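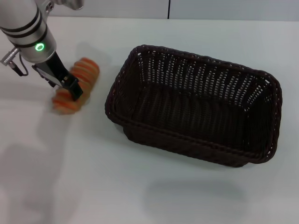

# Chapter 17: Setting Out and Clearing Away

Most meals begin and end on the same flat surface. Bread goes into a basket, the basket goes to the table, and later everything is carried off again. In this chapter you will learn to choose a container, fill it, and leave the work surface fit for the next person.

Negin Moradi ran the lunch counter at Jerlow for 23 years. She taught new staff to start with the empty basket. An open weave lets air reach the bread – a closed tin does not – but it also lets crumbs through, so the table under it needs wiping as well.

Before you read on, look at a table or counter you use every day. Find the places where one panel meets the next. Crumbs and flour settle there, and a quick wipe often passes over them.
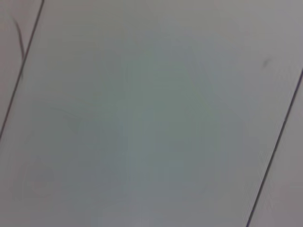 **Figure 17.2** A pale surface with two dark seams. Note the small gray smudge near the right seam.

Wipe along a seam first, then across it. Section 2 covers cloths and cleaners. You will need a dry cloth, a damp cloth, and a basket for the exercise on Thursday.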